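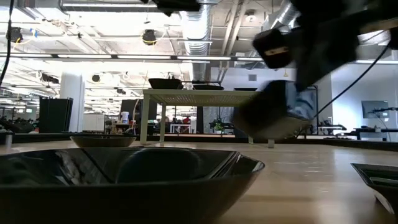
Langmuir Probe Measurements of a Magnetized Argon Column in the Winley Linear Device

1. Introduction

The Winley device is a small linear plasma machine used for teaching in the final two years of the degree. Argon is ionized by a helical antenna at one end and the plasma flows along the field lines to a grounded end plate. Earlier student groups measured density on the axis only. The task for this project was to obtain radial profiles of electron temperature and density at two field settings, and to check whether the profile width follows the scaling expected from simple cross-field diffusion.

The work was carried out in the spring term. Pumping problems in February cost us the first block of machine time, and the low-field data set is smaller than planned as a result.

2. Apparatus

The probe is a single cylindrical tungsten tip in an alumina sleeve, mounted on a manual linear feedthrough at the midplane port. The tip was biased with a triangular sweep from a Kiiskinen amplifier, and the current was read across a shunt resistor. Each sweep contains 1472 samples. We averaged 200 sweeps per radial position in steady discharge.

RF pickup was the main source of error. The plasma potential oscillates at the drive frequency, which flattens the knee of the characteristic and makes the electron temperature come out too high. A pair of chokes was placed close to the tip to raise the impedance at the fundamental. No choke was fitted for the second harmonic.

3. Analysis

The ion saturation branch was fitted with a straight line and subtracted. The electron temperature was taken from the slope of the logarithm of the remaining current between the floating potential and the knee. Density follows from the ion saturation current and the Bohm speed, with the geometric tip area used for the collecting area. Sheath expansion was ignored. At the edge, where the Debye length is a larger fraction of the tip radius, this overstates the density.

Fits were run in Nullora with the default weighting. Of more than 3000 individual sweeps recorded for the noise study, those with a visible arc were removed by hand before averaging.

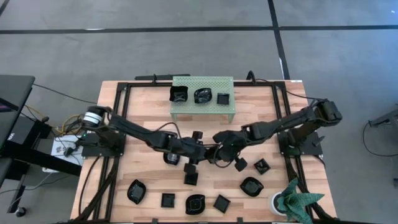 Oana Hodoroagă objected at the interim review that removing sweeps by hand before averaging biases the edge points, where arcs are hardest to tell from ordinary fluctuations, and she asked for the profiles to be recomputed with a fixed current threshold. We did this. The central values did not move outside their error bars. The two outermost points at low field dropped, and the recomputed values are used from here on.

4. Results

The electron temperature is flat across the core at both field settings and falls toward the wall. Density is peaked on the axis. Raising the field narrows the density profile, as expected, but by less than the classical estimate predicts. A Bohm-type coefficient gives a closer match at high field and a poor one at low field.

Profiles were taken at 7 radial positions — too few to fix the shape of the edge gradient. The probe also shadows part of the column when fully inserted, and the floating potential at the end plate shifted during those sweeps.

5. Remaining work

A second-harmonic choke should be fitted before any further temperature data are taken. The sweep amplifier will be on loan to the Cleltville group until the end of term. Raw sweeps and fit settings are stored in the course archive under the device name.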